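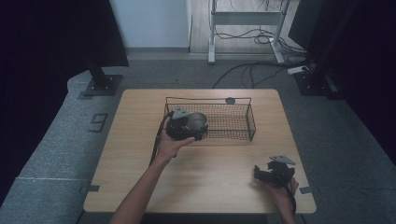 Hall inspection checklist – table spaces
Site: Korar hall, Bremulbridge
Date: September 17, 2018
Space covered by this sheet: 9
Form supplied by Dadton. Comments are the inspector's own.

Mark each line OK, FIX or NOT CHECKED. Do not leave blanks. Last time half the sheet was blank and it still got filed as a pass, so I have my doubts about what the pass meant.

FLOOR

1. Carpet flat, no lifted seams where people walk – OK
Walked it twice in soft shoes. I would like to see it after a busy month before I believe the word "permanent" in the fitting notes.

2. Raised carpeted edge can be seen by someone carrying things – FIX
Gray carpet on gray carpet. The form says "contrast adequate." To whom? Anyone coming at it with their arms full will find it with a toe. The 9 marked on it helps only if you happen to be looking down for a number. Wants a bright strip along the lip.

3. Floor tape stuck down at both ends – FIX
Gray again. Tape is there to show where the table goes, and I accept that it does the job for whoever put it down. One end rolled up under my shoe. Press down or replace.

4. Cables clear of walking routes – FIX
Loops of black cable lying on the floor behind the table, by the feet of the white metal stand, and more running across to the power strip. The June sheet had this as "to be tidied." I don't know what tidied meant in June. Coil the slack, tie it, and put a cover over the part that crosses the carpet.

5. Power strip off the floor or out of kicking range – FIX
It is on the floor. Rating label not read, see line 14.

TABLE

6. Table stands level, no rock – OK
Pushed on each corner. No movement worth writing down.

7. Corners and edges safe – OK
Rounded corners, which I will give them. Ran a cloth along the edges and it didn't snag.

8. Table holds its stated load – NOT CHECKED
The paperwork says 80 kg. I have no way of testing that and neither, I suspect, does the person who typed it. Leave the wire basket and small items on top and keep people from sitting on it.

9. Table on its marks – OK
Near enough. If it has to be exact, somebody should write down how exact. "On marks" can mean anything.

ITEMS ON THE TABLE 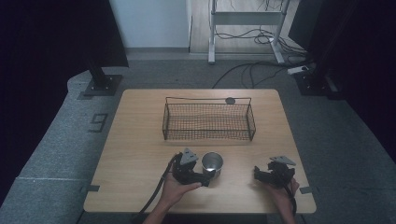
10. Wire basket: no broken or sharp wire ends – OK
Felt along the rim and the inside of the mesh with a bare hand, then with the cloth. Nothing caught. The Xia leaflet that came with the box claims the coating will not chip. They all claim that. Check again in 6 weeks, mostly the bottom corners where it gets dragged.

11. Basket handles firm – OK
Both ends lifted separately, then together, 20 times. No wobble. The form only asks for one lift, and I can't see what one lift would tell you.

12. Metal cup: rim smooth, stands upright by itself – OK
Smooth all the way around. It is a small cup and it is light, so a sleeve will have it over. I would not leave it near the front edge with anything in it. A shiny finish also shows every fingerprint, so please don't mark it "clean" from across the room. Pick it up and look inside.

13. Tabletop clear of anything not on the item list – OK
I went by the list taped inside the folder. There are 2 versions of that list and they don't agree on the spelling of "basket," never mind the contents. Someone throw one out.

SURROUNDINGS

14. Electrical label present and readable – NOT CHECKED
Didn't want to shift the strip while it was in use. "Assume fine" was penciled in here by an earlier hand. I have crossed it out.

15. Stand bases flat to the floor and stable – OK
Black bases on both sides, heavy enough at a push. They are dark, beside dark curtains, so the same complaint as line 2 applies. People will walk into what they can't pick out.

16. Curtains hang clear of power and cables – FIX
Fabric on the right side hangs too near for my liking. Tie it back. I was told it is flame-treated. I asked for the certificate and was told it is in the office – which is what I was told in June.

17. Way out clear – OK
Clear when I walked it. That is all this line can ever say.

RESULT
Not passed. Lines 2, 3, 4, 5 and 16 to be fixed, 8 and 14 to be checked properly by someone with the right tools. Please do not write "done" next to any of them without saying what was done. I will be looking at the cables first.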